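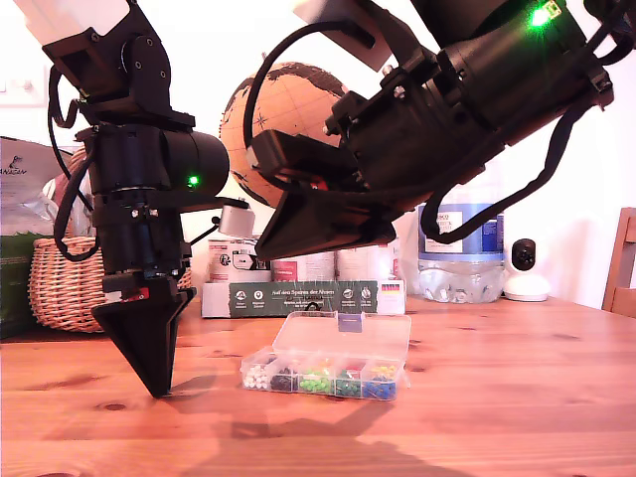

The Second Life of My Grandmother's Table

I inherited a recipe box before I inherited the table, and for years I thought the box was the good part. It had 362 cards in it, most of them in my grandmother's slanting hand, a few typed, one written on the back of a bus schedule. The table came later, in the back of a rented van, wrapped in two quilts and smelling of floor wax and onions.

I didn't want it. I should say that up front. I had a perfectly fine table already, a little round thing from Zullevetti with a glass top, and I thought it made my kitchen look like a place where a grown-up lived. Then I tried to roll out a pie crust on glass in July. Have you ever done that? The dough slides around like a puck, and you spend the whole time worrying about the rolling pin.

So the glass table went to my neighbor, the old one moved in, and I started reading about wood finishes at two in the morning like a person with a problem.

My first mistake was the polyurethane. Somebody before me (I blame my uncle) had brushed on a thick coat that had gone yellow and started lifting at one corner, and I figured I'd just sand that corner and touch it up. Please don't do this! I ended up with a pale patch the shape of Ohio and a glossy ring all the way around it. I put a fruit bowl on top of it and pretended for a whole winter.

The woman who finally set me straight was Janaína Brandão. She runs a refinishing shop called Gaillard, in what used to be a dry cleaner's, and you can still see where the old counter was bolted down. I brought her one of the leaves under my arm, because the whole table wouldn't fit in my car. She ran her thumbnail across the finish and made a face.

"Who did this?" she said.

I said my uncle.

She charged me 55 dollars for an afternoon lesson, and I'd have paid double. We stripped the leaf outside, behind the shop, with the radio on. I'd been picturing sawdust everywhere and some enormous screaming sander, but most of it was scraping. You hold the card scraper with both hands, bow it a little with your thumbs, and push. When you get it right, it takes off a curl so thin you can read through it. When you get it wrong, which I did for most of the first hour, you get dust and hot thumbs.

Under all that yellow was the nicest color. I stood there being kind of annoyed that it had been hiding the whole time I was growing up, all those Thanksgivings under a plastic cloth with turkeys on it.

Then came the argument about oil. Janaína likes a hardening oil, thin coats, rubbed in with an old T-shirt and left alone overnight. Her friend Heloísa Bragança, who builds cutting boards and sells them at the Clillico market, thinks everything except mineral oil and beeswax is fuss. They went back and forth over my head for a good twenty minutes while I ate Heloísa's cheese bread. I went with the hardening oil for the table and use the wax on my boards, so they can both be a little disappointed in me.

Four coats, one a night. Lay your rags out flat to dry outdoors when you're done, by the way, and never ball them up in the trash, because oily rags really can catch fire on their own. I hung mine on the fence and the neighbors asked if I was all right.

I did the rest of the table by myself that September. It took nearly 50 hours, spread over more weekends than I'd planned, and I ate dinner on the couch the whole time. I left the burn mark by my grandfather's chair. I left the pencil line too, where my mother measured something in 1970-whatever and pressed too hard.

There are water rings on it now – three of them, all mine – and I rub in a bit more oil when they start to bug me. Last weekend I made card number one from the box, the potato rolls, straight on the wood with a handful of flour. They needed more salt. I wrote that on the card, in pen, under her handwriting.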